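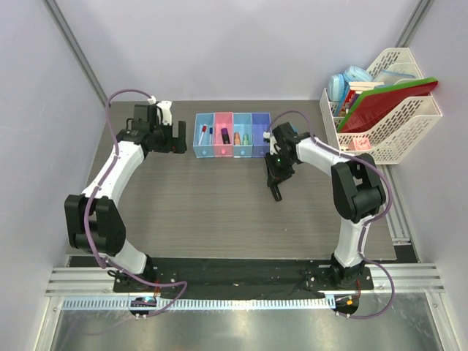 Issue 344 | Page 3

13/04/2025

Writing for the Back Page

The death notices in the Tilico Wiment run on the last inside page, next to the church suppers and the tire ads. For most of the paper's life they were typed up by whoever answered the phone. Since a year ago last December they have been written by Wen-hsiung Kwan, a retired high school history teacher who had never worked for a newspaper.

Kwan got the job by complaining. When his wife's uncle died, the notice gave the wrong branch of service and left out a daughter. He drove to the office with a corrected version on two sheets of lined paper. The editor printed it the next week and asked him if he wanted to do the others.

He works from the second bedroom of his house on the north side of Tilico, mostly in the mornings. A funeral home calls or sends a form. The form asks for the date and place of birth, parents, schooling, work, service, marriage, survivors and arrangements. Kwan fills in what he can and then phones the family.

"The form gets you the skeleton," he says. "I ask what the person did on an ordinary day. People can usually answer that, even that week."

The answers go into the notice if there is room. A retired lineman drove to the reservoir every morning before light and drank his coffee in the truck. A woman who had kept the books at the Ko Bakery for most of her working life did the family's taxes at the same kitchen table until the spring she died. A former school bus driver could still name the stops on his old route in order, and his sons asked for all of them to be listed. They were.

Space is the difficulty. The paper prints 3 free column inches for any resident of the county. Anything longer is charged by the inch, and a full-length notice with a photograph comes to $349. Kwan thinks that is too much and has told the editor so. He has become good at short sentences.

He keeps a few rules. Names are spelled back to the family letter by letter, including the ones that sound simple. Maiden names go in if the family wants them. He will write "died" or "passed away," whichever the caller uses, and he doesn't give a cause of death unless he is asked to. Stepchildren are listed with the other children unless someone objects, and when someone does he tells them to talk it over and call him back by noon.

Those calls are the hard part of the job. Two sides of a family may each send in a version, with different survivors. Once he held a notice for a week while a brother and sister settled whether a first marriage would be mentioned. It was, in four words.

The paper moved its archive online last year with a service called Sivuvex, and the notices now get read by people a long way from Tilico. Kwan hears from them. Most are tracing relatives and want to know where he found a grandmother's hometown or the name of a ship. He answers every message, though it can take him a while, and he goes back to his notebooks to do it. He saves them all – green covers, one for each season, with the phone notes in pencil.

Older notices have their own problems. Some married women appear only under their husbands' names, and Kwan has started adding first names to the index when a reader can supply a record. The printed page stays as it was.

He has written his own notice and his wife has read it. She took out a sentence about his teaching and put in one about his tomatoes. The copy is in the desk drawer, with the dates left blank and the survivors in the order she wants them.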